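Section 4. Setting Up Recurring Buys and Withdrawals

Read this section after your Luresent wallet has been created and your identity check has cleared. If the status bar on the Account page still says Pending, stop and go back to Section 3. Recurring buys can't be scheduled on a pending account.

You will need:
Your recovery phrase, written on paper
The phone that receives your sign-in codes
A bank account already linked under Funding

4.1 Scheduling a recurring buy

1. Sign in and open Plans.
2. Select New Plan, then choose the coin you want to buy.
3. Enter the amount in dollars. The smallest amount per purchase is $4.
4. Choose weekly or monthly.
5. Pick a start date. Plans created after 5:00 p.m. Eastern start on the next business day at the earliest.
6. Check the fee line. Fees come out of the amount you entered and are not added on top.
7. Select Confirm and type in the code sent to your phone.

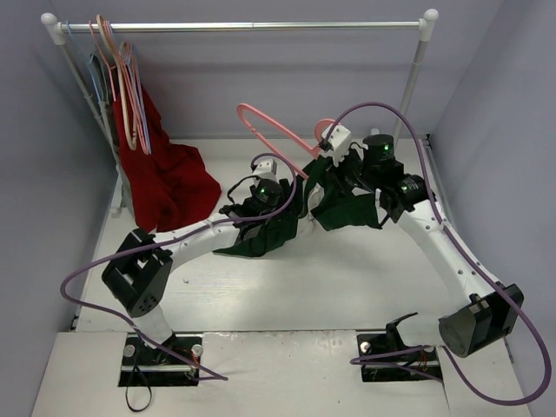
The plan now shows as Active on the Plans page. If it shows as Held, your bank has not yet approved the link. Held plans are canceled after 86 hours and have to be set up again from step 2.

Note: A recurring buy goes through at the market price at the time of the order. You can't set a price limit on a plan. To buy at a set price, use a limit order (Section 6).

4.2 Adding a withdrawal address

Coins stay in your Luresent wallet until you move them. To send them to a hardware wallet or another exchange, save the address first.

1. Open Security, then Saved Addresses.
2. Select Add and choose the network. Bitcoin addresses and Zamiler network addresses are kept on separate lists.
3. Paste the address. Do not type it by hand.
4. Compare the first six and last six characters with the address on the receiving device.
5. Give the address a label, such as Savings.
6. Confirm with your phone code.

Caution: Coins sent on the wrong network can't be returned. Support staff can't reverse a transfer once the blockchain has confirmed it.

New addresses are locked for 24 hours. You will get an email when the lock ends. If you get this email and did not add an address, freeze the account at once from Security, Freeze.

4.3 Sending a test transfer

1. Open Send and pick the saved address.
2. Enter a small amount, above the minimum shown on the screen.
3. Review the network fee and select Send.
4. Wait until the receiving wallet shows the transfer as confirmed.
5. Send the rest.

Network fees change through the day. The fee on the review screen is held for 60 seconds, then refreshed.
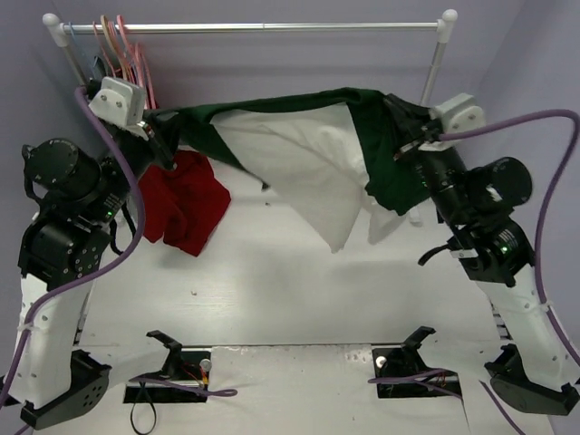 Burkau Customer Documentation Team | Luresent Wallet Guide

4.4 Error codes

Code 453: The address does not match the network selected. Delete it and add it again under the correct list.

Code 851: The phone code has expired. Request a new one and enter it on the same screen. Do not reload the page.

If either code comes up again after you have followed the fix, write it down with the time and open a ticket under Help, Transfers. Accounts held through Verbruggen use the ticket form on the Verbruggen sign-in page instead.

Caution: Support will never ask for your recovery phrase. Do not enter it in a ticket, an email or a chat window.

Continue to Section 5, Tax Records and Statements.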